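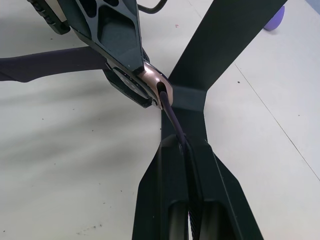
Grauweißer Boden mit feiner Fuge, Staubspuren und Krümeln

Nolleo startet im März die Bodensprechstunde

Ich gebe es gleich zu: Helle Böden sind meine große Liebe, und sie machen mich wahnsinnig! Jeder dunkle Krümel fällt auf, jedes Staubkorn auch, und entlang der Fugen sammelt sich sowieso alles. Deshalb freue ich mich riesig, dass wir bei Nolleo ab März eine eigene Sprechstunde nur für Böden anbieten — kostenlos, mit Kaffee und ohne erhobenen Zeigefinger.

Insgesamt 26 Termine haben meine Kollegin Liette Perron und ich geplant, jeweils um 18 Uhr in unserer Werkstatt. Pro Abend nehmen wir sechs Leute auf, damit wirklich alle mit ihrem Boden drankommen. Bringt gern Fotos von euren Problemecken mit, auch die peinlichen. Wir schauen uns an, was lose herumliegt und mit dem Besen weggeht, was den feuchten Lappen braucht und wovon man lieber die Finger lässt. Und ja, wir reden auch über die kleinen Sachen, die ständig auf dem Boden landen und um die man dann wochenlang herumwischt (ich spreche aus Erfahrung).

Den Praxisteil leitet Divina Salazar. »Erst aufheben, dann fegen, dann wischen. Die meisten fangen mit dem Eimer an und schieben den Dreck in die Fuge«, sagt sie, und damit hat sie leider auch mich erwischt.

Anmelden könnt ihr euch direkt am Empfang von Nolleo. Presseanfragen beantwortet Dexter Pascual, der auch Besuche während der Sprechstunde abstimmt.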